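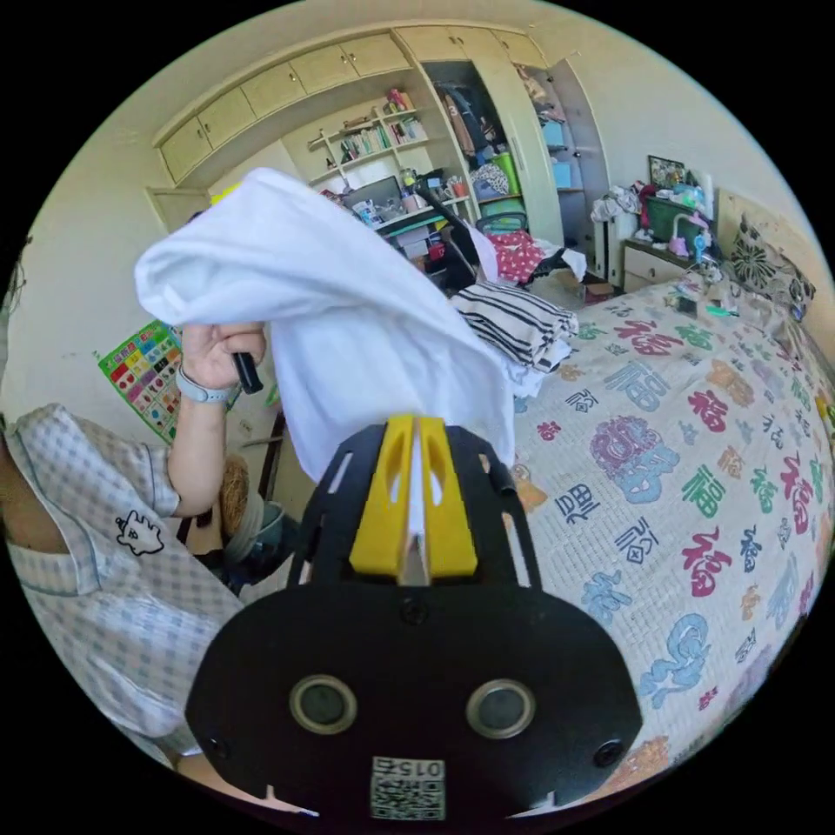 A hand-held gripper closes on the lower end of a white garment in a bedroom.

Cistari releases folding software trained on hand-held demonstrations

Jul 1, 2018

Cistari has released the first public version of Feltis, a software package that turns recordings made with hand-held grippers into control policies for robot arms. The release covers laundry tasks only: picking up, spreading, folding and stacking clothes.

The training set holds 2,037 demonstrations recorded in private homes. Each one pairs video from the gripper with the opening of its fingers and its estimated path through the room. Feltis drops recordings where tracking was lost, lines up the remaining data in time and trains a policy that predicts the next short stretch of motion.

Jairo Quintero, who leads the perception work at Cistari, said cloth was chosen for the difficulty it causes planners. "A shirt has no fixed shape, so a planner that expects a rigid model has very little to work with," he said. "We predict from the current view and correct as we go."

The largest change since the May preview is in the tracking module, called Uibo. It used to fail when a garment filled most of the view. The new version leans on motion sensor readings during those moments and picks the room up again once enough of it is visible. Quintero said 95 percent of recordings now pass the tracking check without manual repair.

The package also includes a viewer for trimming and labeling recordings. Users can mark the moment of each grasp and release, and those marks can be used as extra training signals.

Feltis currently supports 5 arm models. Cistari said a policy for a single garment type can be tuned with 700 demonstrations, though results drop with thick fabrics such as towels and bathrobes. Two-arm folding is listed as experimental.

A separate planning layer, Dallari, is in internal testing. It is meant to decide which item in a pile to take first and will be released under the same license as Feltis.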